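Budgeting for the second arm: a conversation with Lutfa Siriwardena

January 20, 2020

Lutfa Siriwardena keeps the equipment plan for the manipulation lab at Stundcombe, where the current work is on table service: placing cups on saucers, moving them, filling them. She has run the lab's purchasing through two budget rounds and is now writing the third. We spoke to her about what a small lab should price before it asks for a robot arm, and what she would leave out of the request.

Her first point is that the arm is the easy part of the quote. "You get a number from the vendor for the arm and it's a clean number. Then you start on the things that attach to it, and those come from four places with four lead times." The lab buys its arms through a distributor called Begum and its fingers and mounts from a smaller shop, Nimau. The two do not coordinate. The last order arrived with the arms on schedule and the mounting plates 16 days behind them.

"That was 16 days of an arm in a crate," she says. "I now put the plates on the first purchase order and the arm on the second."

Tableware is a line item she defends every year. The lab standardized on one shape of cup and one shape of saucer so that trials can be compared from month to month, and she orders them in bulk.
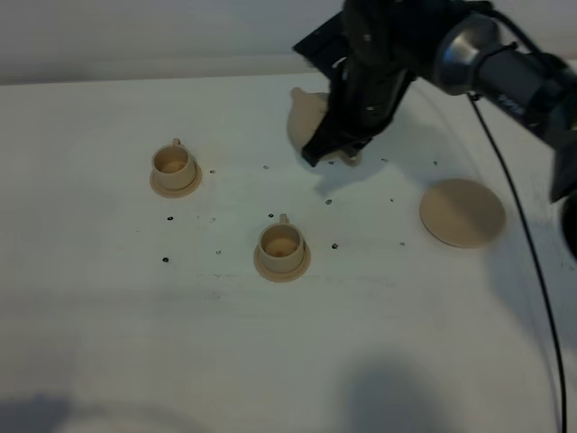
Cups and saucers on the lab's white table, with the gripper at the far side.

The reason for a bulk order is continuity. When a supplier changes a glaze or a handle, the grasp data from before and after the change has to be kept apart. Siriwardena treats a new batch as a new object and gives it a new entry in the log. "Finance sees cups and thinks it's the break room. I write 'test articles' on the form now and it goes through."

Cable routing is the next thing she would tell a first-time buyer to cost. The arm's own wiring is the manufacturer's concern, but anything added at the wrist needs a path back to the controller, and that path has to survive the full range of motion. She allows for spare cables of each type, plus clips and sleeving. The plan for the coming year has $1,224 against the heading, a figure that covers two workstations.

"It looks high until you've lost an afternoon to an intermittent connector. I don't budget for the connector. I budget for the afternoon."

One arm or two

The larger question in this year's plan was whether to buy a second arm for the other workstation or to make do with one arm and a set of fixtures. A fixture can hold a cup still. It cannot tilt a pitcher at a controlled rate while something else is going on nearby, and pouring is on the task list through the end of the grant.

The group at Gumcombe, which shares part of the grant, argued for fixtures. Siriwardena asked them to price the machining. Their estimate came to $3,219 for a first set, with no allowance for revision, and the set would have fit only one vessel. An arm costs far more than that, and she does not pretend the comparison is close on price alone. Her case rested on utilization. A fixture that fits one vessel is used for one task. An arm can be booked by anyone with a trial to run.

"I made them a table of hours," she says. "Which tasks need a second arm, for how long, and what else we could run on it when they're done. If the hours don't fill up, you should buy the fixture. Ours filled up."

She is cautious about how the table was built. The hours came from the people who wanted the arm, and she cut each estimate by a third before adding them together. The request still cleared the threshold she had set beforehand.

Liquids change the plan

Trials with liquid carry their own costs, and she thinks most first budgets miss them. Small drops reach the tabletop and stay there until somebody wipes them up. The surface has to be cleaned between runs if the vision data is to be of any use, which makes each run longer, and run time is the unit the rest of the budget is built on.

There is also the question of where the liquid can go. Siriwardena asks vendors for the ingress rating of every part that will work near a cup, and she asks for it in writing. Begum supplied ratings for the arm within a day. Nimau had none for the fingers and suggested treating them as a consumable, so she did. Finger pads sit in the plan as a recurring cost, replaced on a fixed interval whether or not they look worn.

"I'd like a rated finger," she says. "I asked for one in June. Until there is one, the pads are like printer ink."

A wrist camera is the other item she would not drop. The fixed camera beside the table gives the layout, but the arm itself gets in the way of it at the moments of most interest. The wrist view is closer and moves with the hand. It also adds a cable, a mount and a calibration step, and all three belong in the request. She has seen plans from other groups with the camera listed and no time set aside to calibrate it. 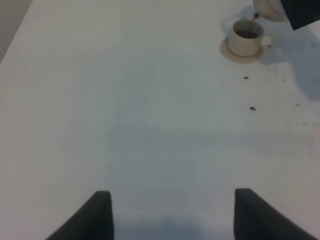
What she would ask a vendor

Siriwardena sends the same short list of questions to every supplier before she asks for a price. How long is the lead time on spares, as opposed to the lead time on the arm? Which parts can the lab replace without voiding the warranty? What does the controller need in the way of power and floor space? Is the software license tied to the arm or to the site?

The last one cost her money early on. A license tied to the arm meant paying for it again when a unit was swapped out - "same lab, same people, same code, second invoice." She now asks for a site license, and if the vendor does not offer one, she adds the cost of a second license to the price of the arm before comparing quotes.

The plan goes up for approval with both workstations in it. If the amount comes back reduced, she has already marked what goes first: the spare controller, then half of the sleeving. The cups stay.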